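Search this site
Enter keyword

Reading time: 4 min

From the packing floor: the arm on bench 2

12 January 2026

The sorting arm at the Tunau building has been in training since October, and people at the other sites have been asking what it does and what happens to the jobs around it.

Tunau packs the wooden and mixed block sets for Mamani. Every set goes through a bench where a person spreads the pieces out, slides each shape to its own side, and pushes them into the tray. The sliding is the part that wears people down. It is the same reach from the same shoulder all shift, and it accounted for most of the sore-arm reports we had from that floor last year.

The arm is meant to take over the sliding. It does not pick anything up. It has a plain rod on the end and it nudges pieces across a board, one at a time, until they are where they should be. Proltix set it up on a perforated table so the board can be moved and bolted down again when the set changes. Grippers were looked at first and dropped, as the heart and star pieces kept turning in the fingers and the changeover took too long.

Spyros Delić has run the bench for most of the trial. His job has changed more than anyone's. He used to sort by hand for the whole shift. Now he lays out the pieces, starts the run, and steps in when something jams or tips over. He also writes up what went wrong, and he says the writing up is the part he likes least.

"Stacked pieces are a pain for it," he said. "Push the bottom one and the top one goes where it wants. I lay some out that way on purpose so it gets the practice."

In the last full week of the trial the arm made 1,281 pushes and Spyros had to step in on 126 of them. The target before it goes on a live line is fewer than 50 in every 1,000, so there is a way to go. Corners are the weak spot. A piece that ends up against the board edge usually has to be moved by hand.

On jobs: no one on the Tunau floor is losing hours over this. The bench team stays the same size through the spring. Two people will be trained to run the arm alongside Spyros, and the bench will rotate so that the same person is not watching it all day. Watching is tiring in its own way, and the first month showed that people miss things after a couple of hours. The pay grade for the running role is still being worked out with the Brusiro office. We will print it when it is settled.

If you want to be trained, put your name on the sheet by the supervisor's desk. You do not need any computer experience. You do need to be fine with standing, and with stopping the arm when you are not sure. The stop button is on the right side of the bench, and anyone may press it for any reason without having to explain it afterward.

Get the floor newsletter by email. Enter your address to subscribe. You can unsubscribe at any time.

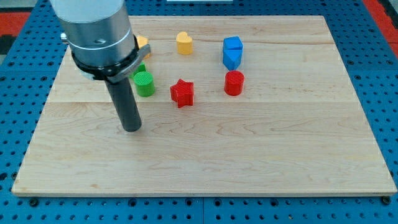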